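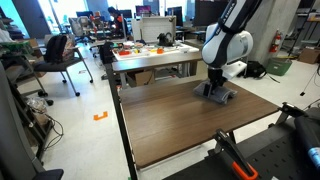 Zaid Abou Jaoude replied that the booking form on the Videvdale site had stopped sending confirmation emails again, and asked whether this was the same fault as in March or a new one. He had tried it with 2 addresses. The booking went through both times and showed in the calendar, but no email arrived.

Status: open
Priority: normal
Area: room bookings, outgoing mail

Update 1
Checked the mail queue. Messages are being created and handed to the Iltent relay. The relay accepts them and then gives a "sender not permitted" error. In March the queue itself was stuck, so this is a different fault.

Update 2
The sender address was changed from bookings to noreply when the form was moved to the Semaan server. The new address was never added to the allowed list on the relay. Added it and sent a test booking. Email arrived in the test inbox.

Update 3
Zaid reports that his own test is now fine, but a customer using a work address still gets nothing. Asked for the exact address and the time of booking.

Update 4
Found the customer's message in the relay log. It was refused by the receiving side as too large. The confirmation carries the Grirnivness floor plan as an attachment, and the copy on the new server is the full-size print version. Swapped it for the small one, 400 KB. Re-sent the confirmation and the customer has it.

Update 5
There are 6 bookings from August 2022 that never had a confirmation. Re-sent all of them by hand from the admin page. Please don't use the "resend all" button for this, it goes back to the start of the calendar and would send over 2,000 emails.

Still to do
Add the sender address to the server move checklist.
Ask Iltent if refused messages can be reported to the support inbox.
Zaid to let us know if any more customers get in touch. Leaving the ticket open until then.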